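Toy kitchen sink

A toy kitchen sink is a child-sized or table-top copy of a household sink, made for pretend play. It may be sold alone, as part of a play kitchen, or as a drop-in basin for a wooden play table. Most have a basin, a faucet and a few loose dishes, and a good many add a drying rack. Of all the parts of a play kitchen, the sink is often the one that gets the most wear, and it is easy to see why: children love washing up long before anyone asks them to do it!

History

Small basins and wash tubs appear in dollhouses well before the modern play kitchen. They were usually pressed tin or painted wood, and the faucet, if there was one, was a solid piece that did not turn. Plastic changed the toy completely. A molded basin could be light, smooth and brightly colored, with the drain, rim and ledges all formed in one go, and it could stand being filled with real water.

The toy collector Nicanor Prieto, whose catalog of play kitchens lists 164 separate sinks, divides them into 4 families: dry sinks, fill-and-drain sinks, pump sinks and table inserts. His scheme is widely followed by collectors, though the borders are loose. The Luvbridge table sink, for example, began as a dry sink and was given a pump in a later version, so it turns up under two headings.

Basin

The basin is usually rectangular with rounded inner corners, which are easier to mold and much easier to wipe. Single basins are the most common. Double ones take up more room but give children a place to wash and a place to rinse, and they make sharing far more peaceful.

The rim matters more than it first seems. A wide, flat rim holds the basin up when it is set into a tabletop, and it gives small hands somewhere to park a sponge. Aubert sinks of the enameled type had a narrow rolled rim that looked wonderful but held nothing at all.

Drains are either working or for show. A working drain has a plug and a catch tray below. A show drain is simply a dark disk or a molded ring in the floor of the basin.

Faucet

Toy faucets are nearly always oversized. A tall curved spout leaves space for cups and bowls underneath, and it gives the toy its outline, so that even a toddler knows at once what it is. Handles may turn, lift or stay fixed. In pump sinks a battery motor lifts water from the tray and sends it back through the spout, a lovely bit of simple plumbing that many children end up more interested in than the dishes. The Jivo pump sink had a clear pipe so the water could be watched on its way up.

Dishes and rack

The usual set has cups, plates, bowls and a few pieces of cutlery, sized for a small grip. Cups with a loop handle are especially good for play: they can be scooped, poured, hung up and stood upright in the basin.

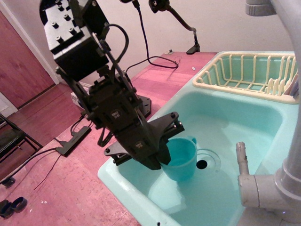

Colors tend toward soft greens, blues, pinks and creams in recent sets, while older ones favor strong red and yellow. Mixed sets are perfectly normal, as dishes wander from one kitchen to another over the years.

Racks are made with upright slats, like the household kind, and may stand on the counter or rest across the basin. Resting the rack over a second compartment is a neat arrangement - drips fall back into the sink, and the tabletop stays clear. Slats set too close together are a common fault, as a thick plastic plate will not fit between them.

Care

Plastic sinks can be washed with warm water and mild dish soap. Pump models should be emptied after play and left open to dry, with the batteries taken out before storage. Pale gray and cream parts may yellow in strong sun.

Collecting

Complete sets are harder to find than the sinks themselves, and racks are the part most often lost. Culto sinks in the first mint color were molded in a run of 499, each with a number under the rim, and are keenly sought with their original plug.

See also: play kitchen, toy tea set, dollhouse furniture, water table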